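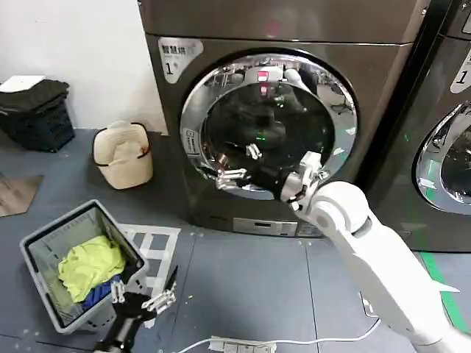
Setting up your Feltier pitching machine for practice

Now that the legs are on and the hopper is locked in place, you're ready for the fun part! Take your time with this section the first time through. It goes much faster once you've done it a few times.

1. Set the machine on level ground behind the L-screen, with the chute facing home plate. Grass is fine, but a soft mound will let the front leg sink a little after every 10 pitches or so, and then you'll be chasing low balls all evening.

2. Turn the speed dial to 5 and plug in the Hernlow power cord. Wait for both wheels to come up to full speed (you'll hear the hum settle).

3. Send a few balls through with no one in the batter's box, and watch where they cross the plate.

4. Loosen the tilt knob a half turn, nudge the head up or down, and snug it again. Small moves, please!

5. Call your batter in, hold the ball up high so they can see it, and feed.

Note: Dimpled balls and leather balls fly quite differently, so don't mix them in one hopper.

CAUTION: Keep hands, sleeves and hoodie strings away from the wheels. Switch off and unplug before clearing a jam.

Check the wheels for wear every 600 pitches. See Section 10 for cleaning.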